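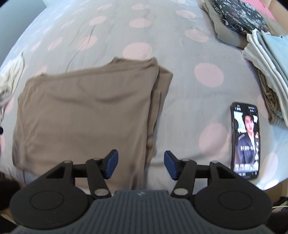

A large brown garment, partly folded, on a polka dot sheet.

The Skirkdale Covers Index: Frequently Asked Questions

Last revised May 18, 2026

What is this site?

An index of cover art from science fiction and fantasy paperbacks, mostly British editions, with notes on who painted what where that can be established. It began as a list of books I owned and grew into a list of books I ought to have stopped buying. There are scans, credits where I have them, and a few remarks on each cover that you are free to skip.

Which books do you cover?

Paperbacks with painted or drawn covers. Photographic covers are left out, partly on principle and partly because so many of them show the same silver-painted doll's head. Hardback jackets get in if the art was later reused on a paperback, which happened constantly. Some paintings turn up on three unrelated novels and a record sleeve.

Why is Toruro spelt differently on different pages?

Toruro Books became Toruro Press and then, briefly, Toruro-Nasrallah, and for the last stretch the spine said one thing and the title page another. I enter the name as it appears on the title page. If you search for "Toruro" you will get the lot.

How do you decide who painted a cover?

In order of trust: a printed credit, a legible signature, a letter or invoice, the artist's own list of work, and somebody at a convention who is very sure. The last of these is marked "attributed" and should be read in a cautious tone of voice.

A printed credit is better than nothing but it isn't gospel. Nasrallah Editions carried the wrong artist's name on at least five of its titles, having apparently copied the back cover copy from one book to the next and changed only the plot. Those five are flagged.

What does "style of" mean?

It means I looked at it for a long time and had a feeling. There was a period when every art director in the country wanted the same thing: a tilted spaceship, banded like a wasp, hanging over a desert. Dozens of painters obliged. Telling them apart is mostly a matter of how they did rivets.

I think you've got one wrong. Will you change it?

Very possibly. Send me the page title, what you think it should say, and how you know. A scan of the credit is ideal. "It's obvious" has been received on 29 occasions and has been correct on two of them, so I no longer alter a page on the strength of it.

The picture doesn't match my copy. Why?

You probably have a different printing. Publishers recropped paintings to fit a new logo, flipped them left to right, and now and then painted out a moon to make room for the price. Check the printing line on the back of the title page before writing in. If yours really is a variant I haven't listed, I would be delighted to hear about it, and will be insufferable for a day or so.

What's the best way to scan a paperback cover?

Flat on the glass, lid down gently, at 600 dpi if your machine will do it. Turn off anything called "enhance", "vivid" or "auto". These settings believe that every sky ought to be blue, and a great many of these skies are meant to be the colour of mustard.

Don't open the book out to get the spine in. Scan the front, then the spine on its own, then the back. The glue on Toruro titles is brittle and will give way with a noise you'll remember.

Can I photograph it with my phone instead?

Yes, if there's no scanner to hand. Daylight, no flash, camera square to the book. Laminated covers pick up reflections from everything, and I have entries where the most detailed thing on view is the contributor's ceiling.

How do I get a price sticker off?

Slowly, or not at all. A hairdryer on its lowest setting softens most modern stickers. Old ones have become part of the book and should be left to get on with it. I would rather have a scan with a sticker than a scan with a hole where the alien was.

What is the Javik sequence and why does it have its own page?

Javik was a run of 20 short novels, all issued under one house name and written by whoever was available. The books are not good. The covers are another matter: they seem to form one continuous landscape, so that the cliff leaving the right-hand edge of one volume arrives at the left of the next. It works until volume 12, which appears to have been delivered upside down and printed that way. The page shows them laid out in a row so you can see for yourself.

I'm missing one, volume 17, in any readable condition. If you have a clean copy, please get in touch. I only want to borrow it. I have put that in writing now.

Do you buy or sell books?

I don't sell. I buy far too often, mostly in December, when my judgement is poor. I can't value your collection, but as a rule, whatever you were told it was worth by the man who sold it to you, it isn't.

Can I use your scans?

The scans are mine but the art isn't. Rights usually belong to the artist, the estate or whichever company swallowed the publisher. For a blog post or a talk I have no objection to a small image with the artist credited. For printing on mugs, you'll need to ask somebody else, and good luck finding them.

Is there a print version of the index?

There was a stapled one, roughly 60 pages, which was out of date by the time the staples went in. It won't be repeated.

Why hasn't my email been answered?

I read everything, in no sensible order. Messages with attachments go to the bottom of the pile until I have an evening clear. If a month has gone by, write again and put "Skirkdale" in the subject line so the filter lets you through.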